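Choir > Skusbridge Evening Singers > Questions people ask us

Frequently asked questions

Do I have to audition?

No. You'll be asked to sing a scale with a few other people in the first fortnight so Mercy Kirui, who conducts, can work out where to put you. She has never sent anyone home. She has moved several confident tenors to the basses, and they've mostly forgiven her.

I can't read music. Is that a problem?

It's a very common condition in our back row. Most of us learn by ear, and the practice tracks carry the rest. If you'd like to learn to read, Renzo Morelli runs a half-hour session before rehearsal on Friday, at 6.30, with a whiteboard and a great deal of patience. You'll come out knowing what a dotted crotchet is. Whether you then sing one is between you and Mercy.

What sort of music do you sing?

Folk songs, rounds, a bit of Renaissance, the odd pop arrangement that somebody's cousin made. We sing in whatever language the song was written in, and Inès Lebrun takes us through the French. The Polish is looked after by Kazimiera Czarnecka, who winces quietly and then says it again, slower. Religious pieces turn up because a lot of the good tunes are religious. You needn't believe any of it, but you do need to come in on the right beat.

How do I get the practice tracks?

They're in Lirance, the app we use for everything. Once you've paid your first term you'll get an invitation by email. Open it on the phone or tablet you'll practise with, choose your part, and the tracks will appear under the name of each song. Every song has one track with your part loud and everybody else soft, and another with your part missing, for when you're feeling brave. 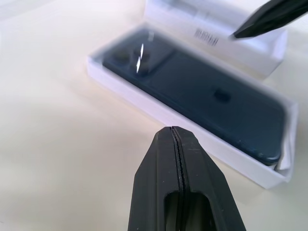

Download the tracks at home before you need them. The hall has thick walls and a signal that comes and goes like our altos. Once a track is saved it will play without a connection, and you can slow it down without the pitch dropping, so there's no need to practise along with a choir of walruses.

The app says I'm a soprano. I'm a bass.

You've tapped the first thing on the list, as a good many people do. Go to Settings, then My Part, and change it. Your old tracks stay where they are until you delete them.

Can I share the tracks with my sister in another choir?

Please don't. Renzo and a couple of others record them in their own time, and some of the arrangements are licensed to us alone. Your sister's choir is welcome to write to us and ask. We're quite nice about it.

What does it cost?

A term is 11 weeks and costs $300, or half that if you're a student or on a concession. The fee covers the hall, the sheet music, the app and the accompanist, Remo Pagano, who would like it known that he doesn't do requests. Your first 2 rehearsals are free, and you can pay in instalments if you have a word with Inès.

What do I wear for concerts?

Black, with something colourful. We stopped defining "something colourful" after the feather boa discussion. Shoes should be ones you can stand in for some two hours, including the speeches.

What if I miss a rehearsal?

Life happens. Let your section leader know and listen to the tracks before you come back. If you miss the last rehearsal before a concert, Mercy will still let you sing, but you may find yourself standing behind a pillar.

Can I record rehearsals?

Your own section, yes, for your own practice. Ask the people next to you first. Please don't post any of it online – we know how we sound in week three.

Do you sing at weddings?

Now and then. Send us the place and the time of day, and what you'd like sung. We don't do the one from the shipwreck film.

When is the next concert?

In May, at the Parisi Rooms. Tickets go on sale through the app and at the door, and supper is bring-a-plate.

Related pages
Term dates and hall map
Song list for this term
Setting up Lirance on a tablet
Wadel Community Songbook: errata
Past concerts

Contact the Skusbridge Evening Singers | © Skusbridge Evening Singers | Back to top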